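How to Fold a Large Flat Sheet on the Floor

A bed is too small for folding a big sheet. The edges hang down, the weight pulls everything sideways, and the corners never meet. A clean hard floor works much better, and one person can do it alone once the sheet is lying flat.

These steps are for a flat sheet with no elastic. For a fitted sheet, tuck the corners into each other first, then start at step 3.

What you need

A stretch of floor bigger than the sheet on all sides
A dry mop or a broom
A shelf, bin or drawer to put the folded sheet in

Step 1. Clear and clean the floor

Move chairs and small rugs out of the way. Sweep, then go over the floor with a dry mop. Concrete and tile hold fine grit that you won't notice until it is on the fabric. If you have just washed the floor, let it dry completely.

The sheet should be fully dry too. Check the hems with your fingers, as they take longer than the middle.

Step 2. Spread the sheet

Put the bundle down near one corner of the space and find two neighboring corners of the sheet. Walk them out until that edge is straight. Go around to the other side and do the same with the opposite edge. Pull each corner away from the center a little at a time. One hard tug usually moves the whole sheet and you have to start over.

Smooth from the middle outward with your palms. Long folds left over from storage can be opened by lifting the nearest edge and laying it down again. You don't need to get rid of every crease at this stage. An olive-green sheet laid out on polished concrete is flat enough to fold with shallow wrinkles still in it, and even with a fold line running across one part.

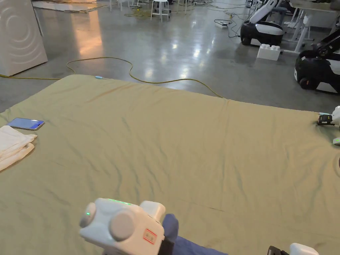
Step 3. Make the first fold

Take the two corners of one short edge and carry them over to the opposite short edge. Keep the fabric low so that it doesn't fill with air. Match the corners first, then the edge between them. Run your hand along the fold.

Step 4. Fold lengthwise

Bring one long side over to the other and line up the hems. Smooth toward the open edges. Repeat once more if you want a narrow strip. Sem Aerts, who tested these steps with me, prefers to fold the strip in 3 at this point, and that suits deep shelves.

Step 5. Finish and store

Fold the strip from one end to the other in equal sections, about as wide as your shelf is deep. Press down on the stack and put it away with the rounded fold facing out.

If the finished stack leans, open the last 2 folds and smooth them again. Leave the first fold alone unless the corners are clearly off.

Vasco Loureiro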